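Notebook – claim-check workshop, September

Session 3, Plistencombe room, started a little after 8 in the morning 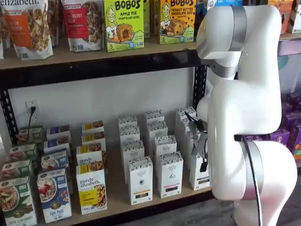

Picking up where we left off with the Lutville bus fare post. Good session, I'm still buzzing from it! The claim, once more: "The council voted in secret to double fares." It has been going round as a screenshot of a screenshot, and Lama Sabbagh finally got hold of the earliest copy we have. It came from a local chat group and had a second line that somebody trimmed off later: "if the Tedesco plan goes through." So the original poster was talking about a proposal, and by the time it reached everyone's aunt it had turned into a done deal. Lovely find, Lama.

What we checked this morning:

Minutes. Teun read the whole set out loud (brave man). Fares come up twice. The first time it's a question from the floor, the second time it's a motion to put the item off. No vote on the fare itself. The meeting did have a closed part, and the minutes give the topic as a land lease. We can't see inside it, so we should say so in the write-up and leave it there.

"Double." The Tedesco plan has a table with several fare bands. One of them, the single ride for people without a pass, does double. The others go up by much less and the child fare doesn't move. So "double" has a real number behind it. I'd hate to see us label the whole thing false and get caught out on that.

Reach. Likar gave us some 2000 shares across the copies it could match. Amancay thinks the cropped ones are undercounted, as the tool wants the top line intact to make a match. She ran 20 by hand and it missed 8. Worth a proper test! Don't quote the share figure in print until we've done it.

Then the long argument, which was the best part. Cayetano wanted "False." Roswitha wanted "Missing context." I started on Cayetano's side and drifted. Her point was that readers see the label and stop, and the people most likely to stop are the ones who already think we're in the council's pocket. His point was that "voted" is a plain factual word and the vote didn't happen. Both fair. We tried splitting it into two claims with a rating each, and I really like how that reads:

Council voted to double fares – false, no vote recorded.
A plan exists that would double a fare – true for single rides, not for the rest.
Secret – can't be rated from what we have.

Headline still clumsy. Mine was "Lutville fares: what was voted on and what wasn't" and Teun said it sounded like a school handout. He's right, but I'm keeping it until somebody beats it.

One for our own side of the street: our March piece on parking fees says "approved" in the second paragraph, and it was only approved for consultation. Same slip we're picking at here. Roswitha is writing the correction and it goes up before the fares piece does, at the top of the page, with the old wording shown.

To do
– Lama: ask the clerk whether the closed item can be confirmed in writing
– Amancay: bigger Likar test, cropped and uncropped kept apart
– Cayetano: message the first poster, friendly tone, ask if they want to comment
– me: redo the fare table so it fits on a phone

Draft is in the shared folder, comments open until 3 tomorrow afternoon.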